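Comparing fingertips on a hand-held gripper: a tray-lifting test

Last updated August 2019

This page covers how we compare fingertips on a hand-held gripper before committing to a set for the arm. It assumes you already have the gripper running with its camera and that you can swap fingers without re-zeroing the jaw. If you can't, do the Onia calibration page first.

The job is lifting a shallow plastic tray by its lip. It sounds easy, and with a bare metal finger it mostly isn't. The lip is smooth, the walls slope, and the tray wants to rotate as soon as one side comes up. That makes it a good test for comparing finger materials and tip shapes.

What you need

The hand-held gripper with the wide-angle camera fitted
At least 2 sets of fingers to compare (we used the stock Shimada set and a set with a wood-grain finish and rounded tips)
A light plastic tray with a lip you can get under
Something at counter height to put it on, ideally an appliance with real clutter around it
Masking tape and a marker
A log sheet

Step 1. Set the fingers

Fit the first set and close the jaw until the tips just touch. Check they meet square. Fingers that meet off-centre will twist the tray and you'll blame the tip for it. Do the screws up finger-tight, close again, then tighten properly.

Write the set name on a bit of tape and stick it on the handle where the camera won't pick it up. Put the same name at the top of the log sheet.

Step 2. Check the view

Open the jaw to its working width and look at the live picture. With a wide lens the fingers take up a fair bit of the bottom of the view, and a bulky finger can hide the contact point altogether. You want to see the tip and the lip of the tray together at the moment they touch. If you can't, tilt the camera mount down one notch and try again.

Colour matters more than we expected. A pale finger against a pale tray is hard to pick out in daylight, so a bit of strong colour at the tip is worth having.

Step 3. Approach from below

Bring the finger up under the front lip slowly and stop when it makes contact. Hold it there for a moment before lifting so there's a clean section in the recording. Keep the wrist still and move from the elbow. The trials on this page were done with the tray on top of an automatic cooking machine, coming in from the front.
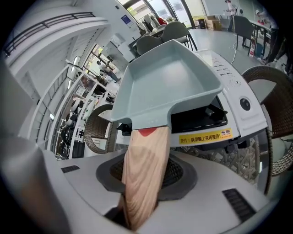
Yae Chiba wrote in to say that a rounded tip is kinder to the lip but gives you less warning before a slip, and that on her own rig she went back to a flat tip for anything heavier than an empty tray. She also suggested logging the approach angle, even as a plain low, medium or high.

We've added an angle column to the sheet. We haven't tried loaded trays yet, so treat everything here as applying to empty ones.

Step 4. Lift, hold, return

Raise the tray, hold, and set it back where it started. Mark the start position with tape so each trial begins the same way. Do 40 lifts per finger set. Fewer than that and one bad run will skew the result.

Score each lift as clean, slipped or dropped. If the tray slid along the finger but stayed up, that's a slip. Don't argue with yourself over the borderline ones – call it a slip and move on.

Step 5. Save and compare

The Hellora logger stops at 1000 entries per file and doesn't tell you, so start a new file for each finger set. Name it with the set and the person holding the gripper. Ayane Takeda's runs and mine came out differently on the same fingers, mostly down to how fast we came in, and we would have missed it with the files lumped together.

Compare slips first, then drops. If two sets come out close, swap operators and run both again before ordering anything.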